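Home Stories Archive Submit About

The Clollmont Trials
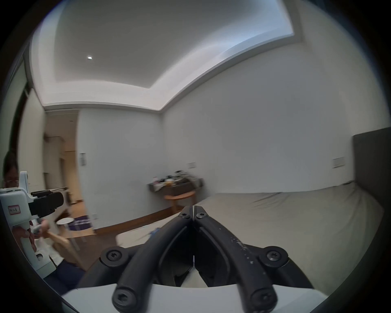

Two grippers, one gray bedspread.

The rules of the contest were simple. Each gripper would pinch the bedspread, lift it, and let go. The winner would go to Dasau with our recommendation, and the loser would go into the drawer with the other losers.

I had the Premlow, which had black curved fingers and the confidence of a much more expensive tool. My colleague had the Meireles and a spreadsheet. We had been at it since breakfast and were on attempt 38 of 289, a number chosen by somebody who would not be in the bedroom.

"Yours pinches," my colleague said. "Mine grasps."

"Put that in the notes."

"There's no column for it."

I squeezed. The fingertips came together on a fold of gray cloth, held it for 2 seconds, and dropped it with what I can only call tact.

"Slip," said my colleague.

"Release," I said.

We looked at the bedspread, which had no opinion. At attempt 25 we had agreed to stop arguing over that word. I wrote down "release" — in pen — and passed the sheet across. It came back with "slip" beside it, underlined.

"Thirty-nine," I said, and squeezed again.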